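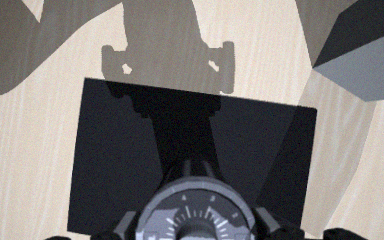 Two robot arms are joining the finishing bench at Nustell

I'm Theano Drakos and I run the finishing room at Nustell in Totness, so I've been asked to tell you our news myself. From July we'll have a pair of robot arms working with us on the hand tool line. I'm really pleased about it, and a bit nervous too!

If you don't know us, we're 82 people and we make and pack small hand tools for the trade. On a busy morning one person at the finishing bench will pick up a tool, set it down square and pass it along around 200 times before the first tea break. I did that job for years and my wrists still remind me of it (mostly when I'm opening jars).

The arms will take over the picking up and setting down. Checking stays with us, and so does anything that needs a proper look or a feel of the edge. Dirceu Cavalcanti and Iraklis Dimitriou will be the first to run the new bench, and both have moved up a pay grade to do it.

We've been trying the whole thing out on a computer first. Leopold Aebischer from Keson, the firm setting it up for us, built the simulated bench and brought it over on his laptop, and half the room ended up crowded round it at lunch. It has the two white arms along one long side of a wooden table and a flat black mat within reach, and we've been moving bits about on it and arguing over where things should go ever since. Iraklis wanted more elbow room at one end - he's left-handed and had a point - so the plan has changed already.

"I'd much sooner hear that now than after the bolts are in," said Leopold.
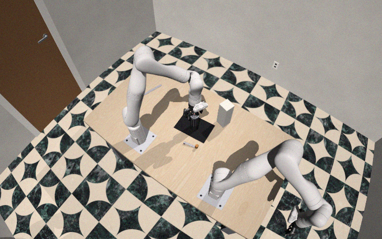
Will anyone lose their job?

Everyone on the finishing line keeps their job and their hours. The 4 people who now share the bench will rotate between running the arms, checking and packing, and all of them get paid training before we start.

The real bench is going into the old Gavalas store next to the loading door, where the light is better and the radio can't reach (opinions differ on whether that's a loss). We'll run one shift a day on it to begin with and keep the hand bench open beside it until the team is happy to let it go.

Local press and school groups are welcome to come and see us once we're up and running. Stelios Tsolakis on our front desk is taking names - ring Nustell and ask for extension 438.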